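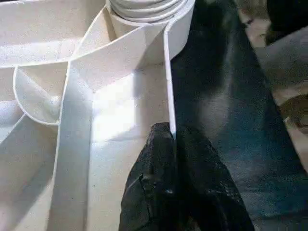

4.2 Retention of molded plastic seating in rented homes

The household inventory recorded 283 seats across the 40 homes in the Leite sample. A seat was entered if it was inside the dwelling, on a balcony, or in a storage space under the control of the household, whether or not anyone sat on it at the time of the visit. Stools and benches were entered under the same rules as chairs. Built-in seating was left out.

Seats were sorted by main material (wood, metal, molded plastic, mixed) and then by how they had come into the home. Four routes were used in the coding: bought new, bought used, received from another household, and left behind by an earlier tenant. The last route proved hard to separate from the third. In several homes the departing tenant and the arriving tenant had met, and the chair had been offered along with a mattress or a fan; in others the chair was simply found on arrival. We coded the first case as received and the second as left behind, and where the informant could not say, the route was entered as unknown and dropped from the tables that follow.

Molded plastic differs from the other groups in how form and strength are related. In a wooden chair the parts that carry load can mostly be seen from above. In a molded one the seat is usually a thin shell, and stiffness comes from folds, rims and walls on the side that faces the floor. Figure 1 shows thin raised walls and curved panels of this general kind in a white molded part. Such features affect retention in two ways. They hold dirt, which informants named often as a ground for moving a chair outdoors, and they hide early cracks, which tend to start where a wall meets the shell and may go unnoticed until the seat flexes.

Informants did not use the word "broken" evenly. For wooden chairs it meant a loose joint or a missing rail, and the chair was generally kept with repair in mind. For plastic chairs it meant a split that could be felt by hand. A split chair was seldom repaired. It was moved one step down a sequence that was much the same from home to home: dining area, kitchen, balcony, storage. Only after storage did disposal come up. We refer to this below as step-down use, following the term adopted in the Setelier pilot.

Two conditions slowed step-down use. The first was matching. Where a chair belonged to a set, loss of one member lowered the standing of the rest, and some households moved the full set outdoors together. Where the chairs had never matched, damage to one had no effect on the others. The second was floor area. Homes with no balcony skipped a step, and a damaged chair went straight from the kitchen to storage or to the street.

The side seen by the informant also mattered. During the visit each informant was asked to judge the condition of one plastic chair in normal use, then to turn it over and judge it again on the same scale of 0 to 100. Second scores were lower in most homes. The gap was widest for white chairs, on which stains in the corners of the underside stand out. Scores for leg joints changed least, presumably as these can be checked from either side.

Figure 2. White chair turned over on a black tabletop. The molded underside has raised, thick edges around a shallow interior, and the joints between legs and frame are rounded.

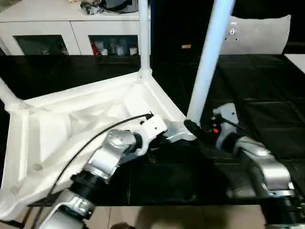

Wanpen Pongsiri objected in the follow-up session that the second score should not be read as a judgment of wear at all, given that a chair turned over for the first time in years will look bad to its owner whatever its strength, and she asked that the two scores be reported apart. We have done so. Pooled scores appear only in the appendix.

Her point bears on the disposal figures as well. Of the households that reported throwing out a plastic chair in the 16 months before the visit, few could name a failure under load. The usual account joined a visible fault to an outside event, most often a move, a visit by relatives, or the purchase of a table. Condition alone is therefore a weak predictor of disposal in this sample. Route of entry does better: chairs left behind by earlier tenants were the first to go, and were also the ones most often left behind again.

Storage practice for seats held in reserve, including stacking height and shared use between neighbors, is taken up in Section 4.3.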